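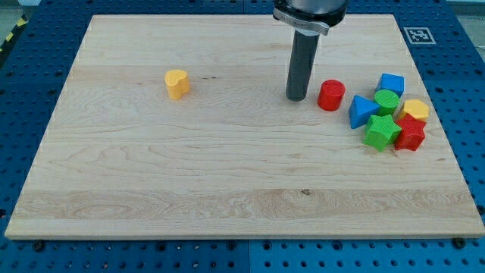

Tahira Sethi would like the boards sold separately from the blocks, and wants to know if the maple can be oiled at home without the colors rubbing off on it afterward.

Both are possible. The board has its own stock line as of July, and the block plastic is colored all the way through, so there is no paint to transfer. Let the oil cure before putting blocks back on the surface.

Walis Shape Blocks on Maple
Gallery page, maintained by Pallavi Kanaujia

The Walis set is a group of short solid shapes in plain colors, used for sorting, matching and tracing. The outlines are kept simple so that each piece can be identified from directly overhead. The board is a flat work surface for the set. It has no recesses and no rim, and pieces can be placed anywhere on it.

Board and blocks
Maple board, glued strips, grain running lengthwise. The wider band with the swirling grain and the small knot is ordinary variation in the stock. Yellow heart on its own at left; stars, cylinders, blue cube, blue triangular prism and yellow hexagonal prism grouped at right.

Notes on the board
Thickness is 19 mm after final sanding. Strips are selected for straightness first and color second, so pale cream and honey tones will turn up in the same panel. Small tight knots are accepted. Loose knots and open checks are rejected before glue-up. The finish is a thin coat of Garg board oil, wiped on and buffed after 11 hours. Boards ordered unfinished are sanded to the same grade and shipped bare.

The finished board weighs 853 g in the small size. The large size has not been weighed in its current thickness, and the old figure has been taken off this page.

Notes on the blocks
All shapes are printed in solid colors on the Brerna line. Fine ridges remain on the surface. We tried smoothing them on an early batch and went back to the plain finish, which gives a better grip and hides scratches. Inside corners on the star are slightly rounded. Outside points are blunted as well, though less than on the heart.

Color is not tied to shape. Stars come in green and in red, cylinders likewise, and a sorting task can be set by either property. Buyers who want a single color for every shape should order the Ziltora set, which uses the same outlines in gray.

Replacement blocks are sold singly. Give the shape and the color when ordering. A replacement may differ a little in shade from older pieces, depending on the batch of plastic.

Care
Wipe the board with a damp cloth and dry it at once. Store it flat. Do not lean it against a heater or leave it in direct sun for long periods, as the panel may cup. Blocks can be washed in lukewarm water with dish soap. Keep them out of the dishwasher; the thinner points of the star will soften first.

Re-oil the board when the surface starts to look dull or feels rough along the grain. Sand lightly with fine paper before oiling, always lengthwise.

Part number for the large oiled board: 1,534. The unfinished version uses the same number followed by U.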